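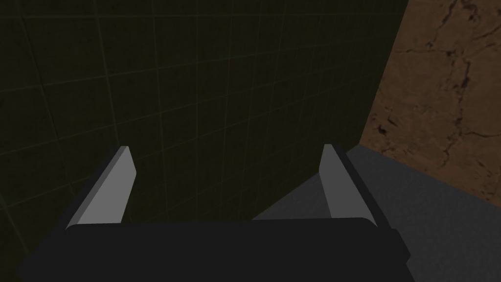

July 21, 2019

I went to see Clesik's chore robots last week, and I have news for anybody still hoping to hand off the dishes this year: keep your sponge.

Clesik is the little company out on the Hisard side of town that has been promising a kitchen helper for as long as I've been writing this column. They opened the doors for an afternoon to show off what they call Totora, and I got there early, because I have a sink at home that never seems to empty and I take this subject personally. Totora is two things, as it happens. It's a real arm on a real rolling base, and it's also a make-believe kitchen inside a computer, where a copy of the same arm practices all night long while everybody is home in bed.

I'll start with the make-believe one, since that's where most of the work goes on these days. You sit down at a screen and look out over the back of the gripper, with its two fingers tipped in toward each other and pale gray pads on the inside of each. Past them it's all dark tile and brown veined stone, and a plain gray surface running back into the corner. It's gloomy in there! I said so, and was told that gloomy is part of the homework. Real kitchens have bad corners (mine is by the toaster), and a machine that only learns in bright light gets lost the first time a bulb burns out. So they dim the lights, swap the wall, change the stone, and run the whole thing over again.

The list for this round has 44 chores on it. Some are what you'd expect, like putting a cup on a shelf, wiping a counter, closing a drawer. Others I would never have thought to call a chore until I saw them written down. "Turn the handle of the pan toward the wall" is one. "Pick up the lid without the pot" is another, and apparently that one has been making people miserable since April.

In the computer, Totora now gets through most of the list. I watched it put away a whole rack of cups and I'll admit I was a bit charmed. It comes in slow, opens wide, stops for a second like it's forgotten why it walked into the room, and then closes on the cup as gently as you please.

Then we all walked down the hall to the real one.

The real one had been set up with a counter, a sink, a drainer full of dishes and a laundry table on the other side. The plan was for it to put away 14 pieces while we stood around with our coffee. It took 125 minutes. I had two coffees and a sandwich and called my sister back. Every piece did get to a shelf in the end, though one saucer had to be started over three times, and a glass went in with the spoons. No breakage, which is better than I can say for my own household this month.

Now, I don't want to be mean about it. Five years ago I stood in a different room, looking at a different machine, and it couldn't find the plate. This one finds the plate. It finds it in a stack, with a bowl on top, and it knows the bowl has to move first. If you've ever tried explaining that to a child, you know it's a bigger deal than it sounds.

But the laundry! Oh, the laundry was rough. A cup stays the shape of a cup when you pick it up, and a towel does whatever it likes. The arm pinched a corner, lifted, and got a long sad droop of cloth, and then it seemed to be thinking it over for a very long time. They called a stop on the second towel. I asked whether the computer version could fold, and the answer was "sort of," with a wave of the hand. Pretend cloth is hard to get right, and whatever the arm learns from it doesn't carry over very well to a thick bath towel.

The shop-floor side is farther along, and I think this is where the story is for anybody around here with a payroll to meet. Du, the housewares store, has been trying one of Clesik's arms in its back room since April. The job there is boring in the best way: take a boxed item out of a bin, turn it so the label faces front, set it on a cart. Same boxes, same bin, good lights. The store says it runs most mornings without anybody standing over it, and that the staff have mostly quit watching. It still can't stock the shelf out front, where customers put things back in the wrong spot and leave their own shopping bags in the aisle. That's still done by hand, and Du says it has no plans to change that before the holidays.

I asked the question you'd all want me to ask, which is when I can buy one. There's no date. There's no price either, or none they would say out loud. The next step is putting the real arm in a few actual homes for 14 days at a time, with somebody from the company on call, and they're looking for households with ordinary messy kitchens. I put my name down before I'd finished reading the sheet. The form wants to know how wide your doorways are, whether you have pets, and if there's a step up into the kitchen. (One step, one cat. I have a feeling the cat is going to cost me.)

My own opinion, for what it's worth, is that the dishes are coming and the laundry isn't, at least for a good while. I'd also be happy to take it one chore at a time. If something would just empty the drainer overnight – slowly, clumsily, spoons in with the glasses – I'd come down in the morning and be perfectly pleased. It can have all night. I'm asleep anyway.

Clesik says there will be another open afternoon once the home trials are finished, and the lid problem should be sorted by then. The sign-up sheet is at their front desk in Hisard, and you can fill it out without seeing the demo. If you do go for the demo, park on the street, as the lot behind the building was full when I got there, and eat something first.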